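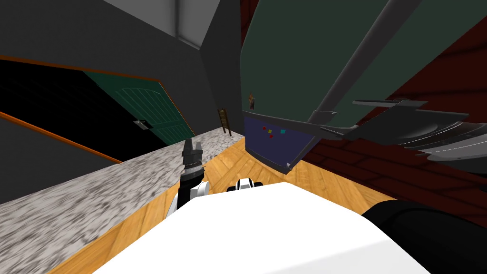

*Tall green cabinet, computer rendering.*

**Minutes, residents' meeting, Calado House**
January 14, 2024, common room, ground floor

The meeting was opened with the quorum reached. The minutes of the August meeting were read and approved with one correction: the broken door is on the Clandov Street side, not on the yard side.

**1. Heating**
The firm Nirnent has sent its offer for the new pump. The price is higher than we expected, but it includes the removal of the old one. Several residents on the top floor repeated that their radiators stay cold in the morning. It was asked if the pipes must be cleaned first. The board will put this question to Nirnent in writing before anything is signed.
Decision: postponed to the next meeting.

**2. Shared kitchen**
The color of the cabinets was discussed for a long time. Dark green was accepted with 4 votes against. The counter will be ordered separately. Residents who keep dishes in the old cupboards are asked to take them home before the work starts.

**3. Bicycles**
There are 52 bicycles in the cellar and many have no name on them. Labels will be hung on all of them. A bicycle whose label is still there after two months will be given to the repair shop in Ponemura.
Decision: accepted, no votes against.

**4. Reserve fund**
The monthly payment stays the same. Small repairs of up to 273 dollars can be paid by the board without a vote – larger ones still need the meeting.

**5. Other matters**
- The light on the back stairs goes off too early. The timer will be changed.
- Please do not leave paper boxes next to the bins.
- The key for the laundry room is again missing. A new copy will be made.

The date of the next meeting will be posted by the mailboxes.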